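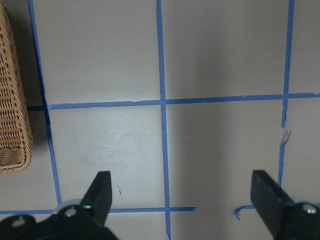 Blue painter's tape divides the work surface into large panels.

Home Stories Workshops Contact
Stories > Interviews > Yurani Sánchez on taping a table
Last updated 3 Oct 2021

Yurani Sánchez lays out tables for sorting work at Curkmont. She started with printed mats, which curled at the corners and never came in the size she wanted. In July she switched to blue painter's tape and has stayed with it.

"I bought a mat once that was 19 dollars and I had to trim it with kitchen scissors," she says. "The tape was already in the drawer."

Her method is short. She puts down the long strips first, then runs the others across them. She measures the first strip from the edge of the table and judges the rest by eye. The lines come out a bit uneven and she leaves them that way.

"If you are cutting fabric, by all means get a ruler. I only want to know which square a thing belongs in. A wobble in the line doesn't change that."

She tears the tape by hand, and the ends are ragged. Asked whether a blade would be neater, she says yes, and that she has scored one good table already.

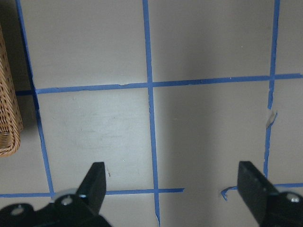 The colour was a choice of sorts. Sánchez tried a cream tape first and lost sight of it every time the light changed. Blue holds up better in shadow, she says, and she can still find a line late in the afternoon with the blinds half down.

The basket goes to one side, outside the main run of squares. Whatever needs sorting starts there and gets moved out one piece at a time. She used to tip the whole lot onto the table, but small things rolled over the lines and she had to begin again.

"Marcus still tips it out," she says, meaning Marcus Haverford, who shares the room. "He's quicker than me, so I can't say much."

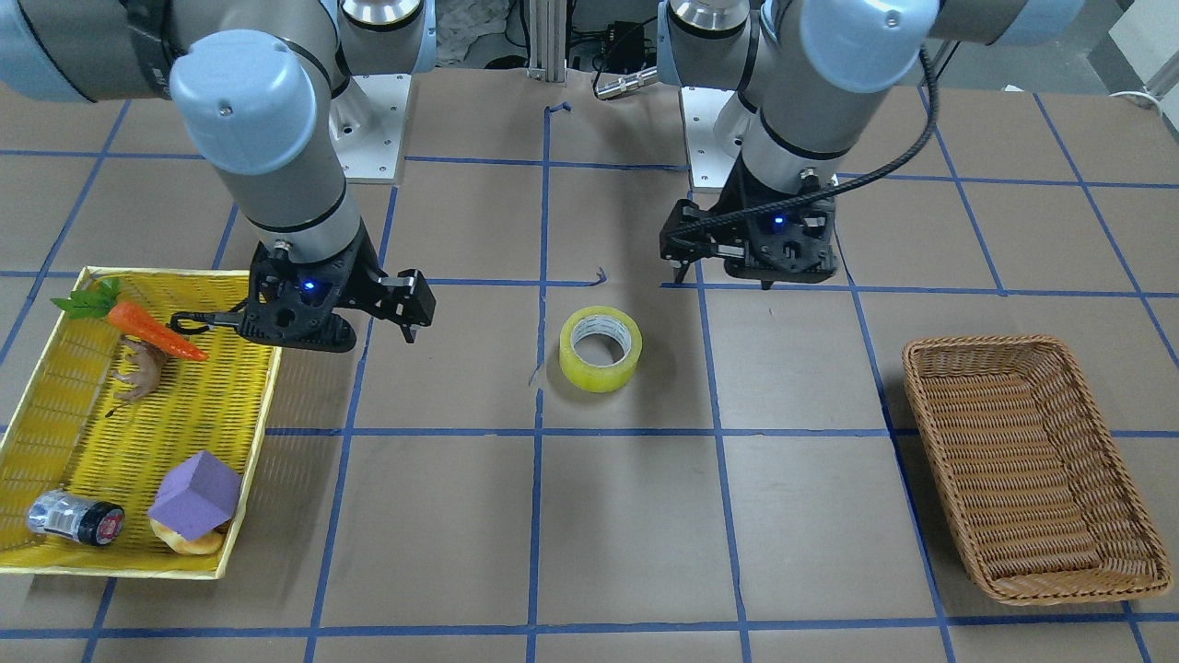 The taped squares, with the basket at the left and the tape roll on the table.

Sánchez wrote up the layout for the people at Yupanqui, who wanted smaller squares. She told them to try it large first. Her own notes run to 204 lines, most of them about which tape lifts cleanly and which leaves glue behind.

Loose bits of tape are the one thing she complains about. They stick to sleeves, and they stick to whatever is being sorted.

"I pick them up at the end," she says. "Well, I pick up most of them."

She expects to retape before winter, with the same blue. She has two rolls left and would like a wider one for the outside lines.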